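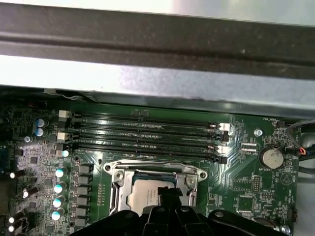

Placa-mãe no gabinete: soquete do processador, quatro slots de memória vazios e o dedo da garra por cima do processador.

Serno-bancada: leia-me do conjunto de dados
Versão de 25 de maio de 2023
Mantido por Tavion Ferreira

Oi! Se você caiu aqui procurando a resposta para "o robô já monta computador sozinho?", a resposta curta é: ainda não, pelo menos não aqui em casa. A longa é este arquivo, que cresceu mais do que eu queria (desculpa, eu me empolgo).

O Serno-bancada junta 613 episódios de tarefas de oficina em gabinetes de computador abertos. Comecei pelo Trarkeo, que era o meu conjunto de tarefas domésticas (dobrar pano, guardar talher, essas coisas), e fui migrando para hardware porque é o que eu sei consertar com as mãos. Aí fica mais fácil saber quando a máquina está fazendo besteira!

O que tem dentro

episodios/ vídeo da câmera do punho e posições das juntas
anotacoes/ um arquivo por episódio, com a tarefa, o resultado e comentários meus
calibracao/ leia antes de usar qualquer coisa de episodios/
descartados/ 42 episódios com problema de sincronismo, fora dos 613

As tarefas são encaixar e tirar pente de memória, mexer na alavanca do soquete, soltar conector de ventoinha e trocar a pilha da placa. Tem também uma pastinha de parafusos, mas essa eu ainda considero rascunho.

E aí, funciona?

Depende muito do que você chama de funcionar. Dos 613 episódios, 207 estão marcados como "ok" do começo ao fim, sem eu encostar em nada. O resto é "ajuda" ou "falha", e eu fui chato na marcação: se precisei empurrar o gabinete um dedinho, virou "ajuda".

Pilha é o que sai melhor. Memória engana, porque o pente entra torto de um lado, a trava do outro fecha e o modelo acha que acabou. Cabo é o terror, não vou mentir. Cabo fino de ventoinha muda de forma toda vez que a garra chega perto, e o controlador Nurmi, que eu uso na linha de base, se perde fácil. No soquete a briga é outra: a própria garra tapa o processador justo na hora em que você queria enxergar. Quem tiver uma segunda câmera, de lado, vai sofrer menos do que eu.

Comparando com o Trarkeo, achei o gabinete mais fácil que a gaveta de talher em uma coisa (as peças ficam paradas no lugar!) e bem pior em outra, a tolerância. Pano perdoa. Slot de memória, nem um pouco.

Como usar

Baixe o pacote, rode o conversor da pasta ferramentas e confira a calibração. O treino da linha de base vai até 2000 passos; passando disso só piorou nos meus testes, mas não explorei direito a taxa de aprendizado.

Problemas conhecidos

Metal escovado e capacitor estouram na luz forte. Tem reflexo em muito episódio e eu não corrigi.
A poeira ficou. Gabinete de verdade tem poeira.
Nas anotações mais antigas o soquete aparece ora como "soquete", ora como "cpu". Em junho pretendo unificar.

Licença e contato

Uso livre para pesquisa e ensino, é só citar o nome do conjunto. Achou erro de anotação? Abre um chamado no repositório da Hellby com o número do episódio, que eu olho.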